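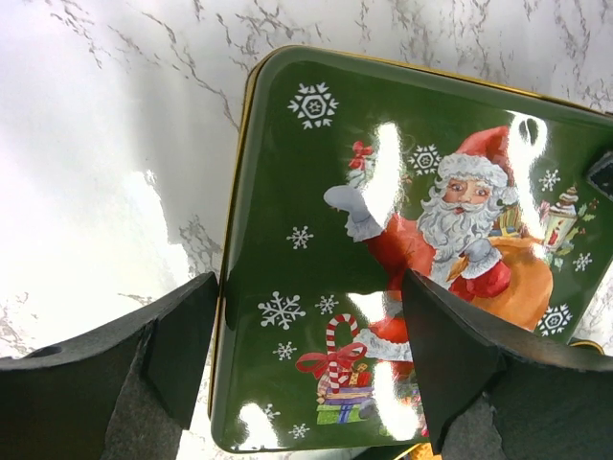 Which finger pads should you fit before asking two arms to handle a cookie tin?
Felt. Rubber grips harder, but felt lets the tin settle between the fingers and is kinder to a shiny lid.

We tried both at Treleo in July, when holiday tins are easy to borrow and the people lending them have forgotten they care. Venkatesh Shetty ran the arms. I ran the kettle.

Tip 1. Turn down the grip. The controller goes up to 500 on its own private scale, and every new operator starts too high. We settled on 63 for felt and 57 for rubber. Yours will differ, so start at 20 and creep up.
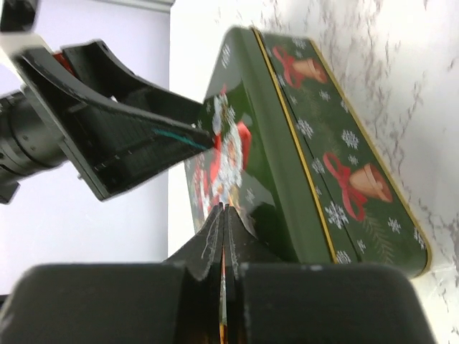

Two grippers at the Santa end of the tin.

Tip 2. Give one arm the boss's job. If both close at full force, the tin becomes the referee. Let one hold and the other steady – a light touch from a single finger is plenty. Brynhildur Briem prefers to swap roles halfway through, and Brynhildur also reverses into parking spaces on the first try, so judge for yourself whether that applies to you.

Tip 3. Don't trust the wrist camera on anything glossy. Lacquer throws the lamps straight back, and the software will happily take a white blotch for an edge. Move the lamp first. Then tilt the tin. Buying a better camera comes a long way third.
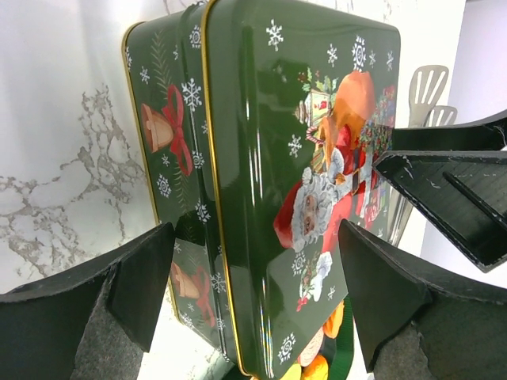
Tilted, with glare along the curved edges and gray pads on both fingers.

Tip 4. Check the pads for fuzz. Once felt starts to tear at the edges it sheds, and lint is a poor garnish. Trim it with nail scissors or replace the pair. Replacing one pad gives you a gripper with a limp.

Tip 5. Save the sweets for last. Blunt, wide fingers suit a tin and are hopeless with anything piped. For small pieces, fit narrow tips or hand the arm a fork and lower your expectations.

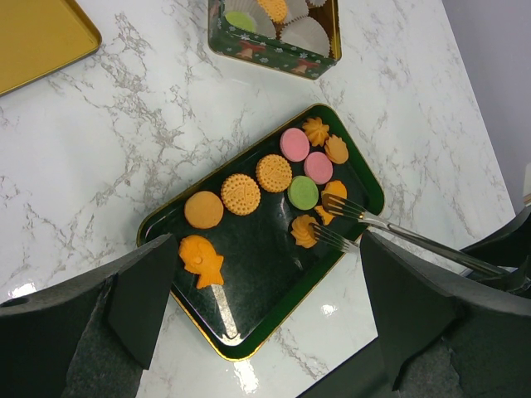

Sweets and two forks on the green tray.

Wipe the fingers down before you put them away. Sugar sets like glue in a hinge.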